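Drestitz wardrobe by Terkau, honey-orange gloss
Item 714

I'll admit I have a soft spot for this one. We've carried the Drestitz since October and I put one in my own bedroom before I'd sold a single one, so you're getting the opinion of somebody who opens and shuts those doors every morning. It's a big piece of furniture! It's meant to take up a wall, and if you like your bedroom furniture small and quiet you'll probably be happier with the Burex (further down the list, and cheaper too).

The front is all flat wood panels, tall doors on top and shorter panels underneath, with thin recessed seams in between. No carving, no molding to dust. The color is what sells it, a warm honey-orange under a high gloss – warmer at home than under our store lights, I think. The gloss does bounce light back at you, so if you've got a strong lamp or a window right across from it, expect a bright spot on one of the doors. I like that in a room with plain white walls. My neighbor can't stand it and bought something matte.

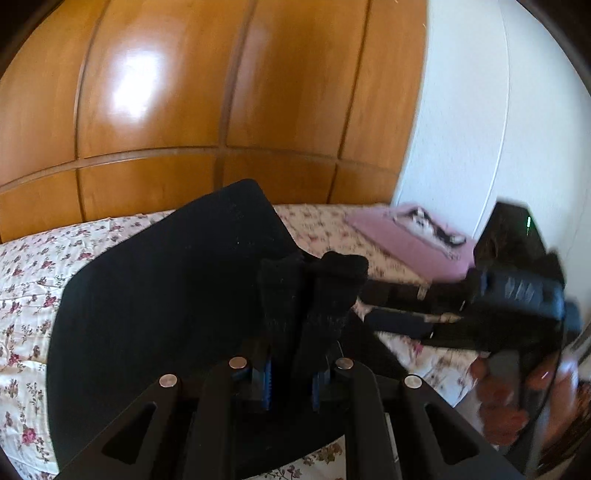 Zerrin Erdem wrote to us that she'd had hers for two winters and the finish still wiped clean with a barely damp cloth, but that she wished she'd left more space between it and the bed, as she has to kneel on the mattress to get at anything low down. She's right, and I get asked about this a lot. Push the bed right up against it and the lower part is going to be a nuisance. I keep spare blankets and the Christmas things down low, stuff I need a couple of times a year, and everything else goes behind the tall doors. If you want daily use out of the bottom, leave yourself 28 inches.

What goes with it? Flowers, if you ask me. A cream bedspread with little pink and magenta sprigs looks lovely next to that orange wood, and so does plain white cotton. I'd stay away from gray.

Cleaning is easy. Soft cloth, a little water, dry it off after. Please don't use spray polish with silicone in it, it leaves a haze on the gloss that takes forever to get off. Fingerprints do show near the door edges and I've given up chasing them.

It comes flat in 10 cartons, and you'll want a second pair of hands for the doors. Check the cartons off against the sheet before you start (I didn't, and spent an evening hunting for hinges that were in the hallway the whole time).

Price is $1,119 with delivery in the county, good from August 3, 2005 until the current stock is gone. Setup is extra. Call the store and ask for the Erdem desk, and have your ceiling height handy – measure in two places if it's an old house.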